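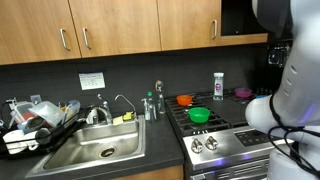
4. Setting up your first group expedition

By now you have made a character, finished the harbour tutorial and picked a starting trade. Good! This section gets you into your first group expedition in Iltix, which is where the game really opens up. Expeditions are long co-operative runs through one region of the map, played by a party of four, and they share almost nothing with the solo missions except the controls.

You will need:
A character at level 70 or above
A free slot in your journal
A headset, or a willingness to use the ping wheel a lot
An evening with no plans

Note: Level 70 is the level of the character, shown in gold beside your name. The smaller silver number is your trade rank and has no effect on entry. We get a lot of messages about this one.

4.1 Opening the expedition board

1. Travel to Silstead. If you haven't been there before, take the ferry from the harbour; the fare is free the first time.

2. Walk up the main steps to the guild hall and speak to the quartermaster. She has a short speech the first time you meet her. You can skip it by holding the cancel button, but do listen once, as she marks two supply caches on your map while she talks.

3. Open your journal and choose Expeditions. The tab will have been grey until now. If it is still grey, leave the hall, come back in and speak to her again.

4. Pick the Nireck Marshes. Petchrat Pass is also listed, and it looks wonderful, but it expects everyone in the party to know how lanterns work. Nireck teaches you that as you go.

Caution: Choosing an expedition locks your trade until the run is finished or abandoned. If you were thinking of swapping from forager to mender, do it before step 4.

4.2 Making a party

You can build a party from your friends list, from the open board, or from a mixture of both. We love the open board. Some of the steadiest groups in the game began as four strangers getting lost in the reeds together.

1. In the Expeditions tab, choose New Party. You are now the leader, and a small flag appears over your portrait.

2. Set the pace. Gentle turns off the tide timer. Standard leaves it on. Hard brings the tide in faster and takes away the map markers. Choose Gentle for a first run – you still get the full set of marsh rewards, only without the ribbon.

3. Set the language and voice options. "Voice welcome" means that people may talk if they like. "Voice needed" hides your party from anyone who has their microphone turned off, so expect a longer wait.

4. Invite your friends with the plus sign, or press Post to Board to fill the empty places.

5. Wait for all four portraits to light up. A portrait that stays dim means that player hasn't met an entry condition. Hover over it to see which one.

6. Ask everyone to open the party screen and check roles. You want one guard and one mender at the very least. The other two places can be anything, and two foragers make for a surprisingly jolly run.

Note: If you leave the party screen open and idle for too long, your post drops off the board. The people already in your party stay where they are. Press Post to Board again to carry on.

4.3 Packing the shared chest

Every expedition has a shared chest that travels with the party. It is small, and what you put in it matters far more than the gear you are wearing.

1. Open the chest from the party screen. Anyone can add items. Only the leader can take them out before the start.

2. Add lantern oil first. Nireck has long dark stretches, and a lantern with no oil is a very heavy stick.

3. Add rope next, then food. Cooked food stacks and raw food doesn't, so use the guild hall hearth before you set off.

4. Leave one space free. There is something large to carry home from the second area, and we won't spoil it, but you will be so cross if you have to throw away your rope to fit it in.

5. Press Seal. All four players must press it. The chest can be opened again at camp.

Caution: Items in the shared chest belong to the party once it is sealed. If the party breaks up in the middle of a run, they are divided at random. Never put anything in there that you would be sad to lose.

4.4 Starting the run

1. The leader presses Depart. A countdown starts, and any player can stop it by pressing cancel.

2. When the marsh loads, stand still until you see all three companions. Slower machines take a little longer, and walking off early can put the first bridge out of step for them.

3. Follow the blue posts to the first camp. Fights along this stretch are easy, so use them to practise the link move: the guard raises a shield, another player presses the action button beside them, and both of you get a burst of speed. It feels brilliant when it clicks.

4. Light the camp fire. Your progress is saved here for the whole party.

There are 3 camps in Nireck, and each one is a proper stopping point. You can leave at any of them and pick up the same run later with the same people. The party stays in everybody's journal, with its chest exactly as you left it.

Note: Saving happens when the fire is lit and at no other time. If you quit between camps you go back to the last fire. Boonsong Klinhom from our support team asks that you please, please light the fire before you write to him about lost progress. He will still help, of course.

4.5 If someone drops out

Connections fail and dinners burn, and the game allows for both.

1. When a player drops, their character sits down and can't be hurt. Enemies ignore them.

2. Keep the rest of the party close by. The place is held for as long as at least one other player stays in the same area.

3. If the player returns, they stand up with whatever health they had. No one needs to do anything.

4. If they can't return, the leader may open the party screen and choose Call a Helper. A player from the board can then join at your next camp.

5. A helper gets rewards only for the areas they play. The missing player keeps everything earned up to the point where they dropped.

Caution: Calling a helper is final for that run. The first player can't take the place back, even if they come online a moment later. Give them a fair chance first.

4.6 Common hitches

The Depart button does nothing. Somebody hasn't sealed the chest. Look for the portrait without a padlock.

Your lantern won't light. It is probably in your bag. Move it to the left hand slot.

You can hear your friends but they can't hear you. Open Sound, then Voice, and check that the input is set to your headset. The game goes back to the default after some updates.

The map is blank. You are on Hard. Abandon the run from the journal and start again on Gentle, or be very brave.

The reeds flicker. Turn Water Detail down by one step. A proper fix is being worked on.

4.7 What changed in this section

Revised June 2, 2020. The chest steps have been rewritten to match the new Seal button, and the advice on helpers is new. The older version, from February, told you to pack food before oil. Waraporn Yensuk, who designed the marsh, would like it known that she never agreed with that.

Lantern types and the Petchrat Pass route are covered in section 5. Finish one run of Nireck before you read it, as it gives away where the bell is.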